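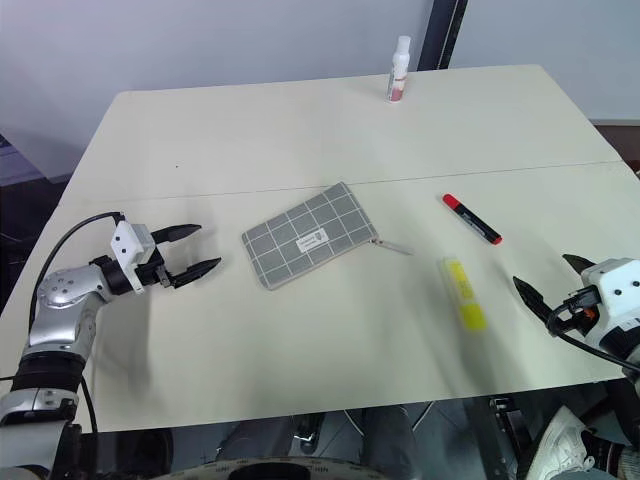 Figure 1. Two-arm cell at the table, with pouch, marker pen and highlighter between the grippers and a bottle towards the rear.

Rekix Automation Working Group
Minutes of the meeting held 9 May 2019, Jasero Building

1. Minutes of the previous meeting
Accepted without change.

2. Maintenance of the two-arm cell
The cell has passed 3000 operating hours. The finger pads on both grippers were replaced under work order 367. Members noted that the cable at each wrist must keep enough slack for full rotation – the left was re-routed in October and is to be checked again at the next service.
Resolved: that wrist cables be inspected every 40 hours of operation and the result entered in the log.

3. Table set-up
The meeting discussed the join between the two table panels. Thin items such as pens may catch on it if the panels are not level. Kuruc will be asked to quote for levelling feet.
Action: workshop to check panel height before each calibration.

4. Calibration
The Netatia routine was run on both arms and 88 test positions were recorded. The left arm was within tolerance. The right arm requires a second run after the base bolts are re-torqued.

5. Other business
Spare gripper fingers are to be reordered. The colour of the tabletop was raised and deferred.

The meeting closed at noon.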